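The year I tried to own fewer things

It began in May with a drawer that wouldn't open. Something inside had risen up and wedged itself against the top, and I spent most of an evening feeding a butter knife through the gap before it gave way. The culprit was a potato ricer. I don't remember buying a potato ricer and I have never riced a potato.

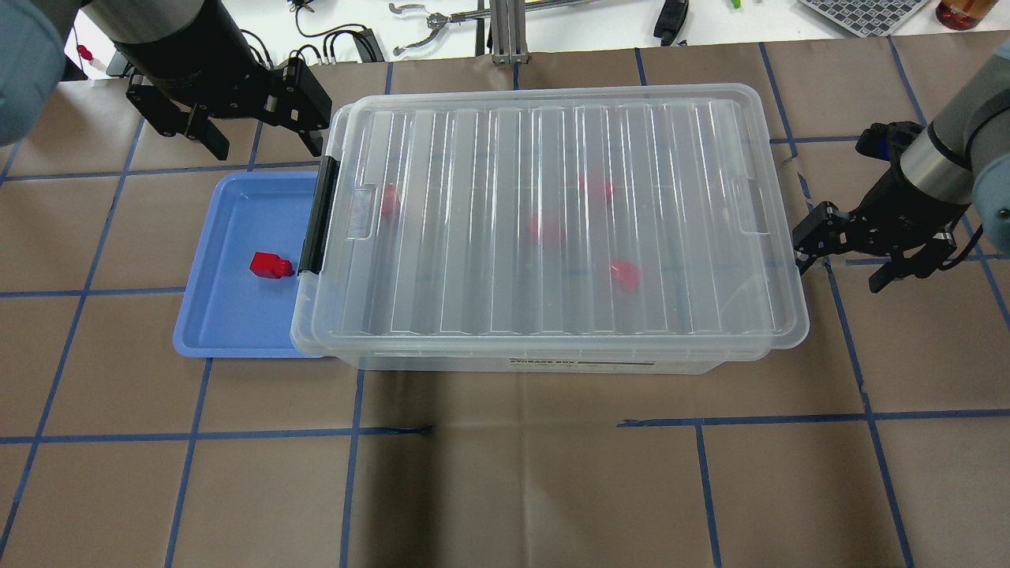
So I decided, with the drawer still hanging off its runner, to get rid of things until the flat felt like a place where a calm person lived. I had read two books on the subject, both of which I then had to find somewhere to put.

The first method said to do it by category. Put every item of one kind in a heap, look at the heap and feel ashamed. I started with cables and ended up with 38 of them on the bed, and shame did arrive, but so did a strong feeling that the minute I threw out the grey one with the square end I would discover what it was for. I kept the lot. They have been moved to a nicer bag.

The second method was stricter. Anything you hadn't touched in a year had to go, no appeals. This is a sound rule if your life repeats itself every twelve months, but it's hard on the tent, the good suit and the fire blanket. I gave away a fondue set under this rule and was invited to bring a fondue set to something three weeks later. I went with crisps.

Then there was selling. I'd pictured a tidy sum. What I got was a fortnight of messages from strangers in Endham asking whether I would take less for a Stüber coffee grinder, then whether I'd deliver it, then whether it was still available, having been told twice that it was. It went in the end for 35 pounds to a man who inspected it on the doorstep like a horse. The bus fare to the post office for everything else ate a fair bit of that.

The charity shop in Gellbridge was kinder, though they've stopped taking books, glassware, anything with a plug and, on my last visit, anything at all before ten in the morning. I sat on the wall outside with a standard lamp between my knees and was wished good luck by a passing cyclist.

My mother, when I told her about all this, sent me home with a casserole dish.

What did go, and stayed gone, was paper. I had bank statements from a bank that no longer exists and the instructions for an Olik kettle that died in my last flat but one. I also had 3166 unread emails, which aren't things in the sense the books meant, but I deleted them while I was in the mood and felt better about that than about anything I'd carried down the stairs.

The flat looks much the same. You can get the wardrobe door to shut now if you lean on it, and there's a clear patch of floor by the window where I keep meaning to put a chair. I've seen a nice one online – oak arms, green seat, collection only.

The ricer is back in the drawer, lying on its side. I'm told they're very good for gnocchi.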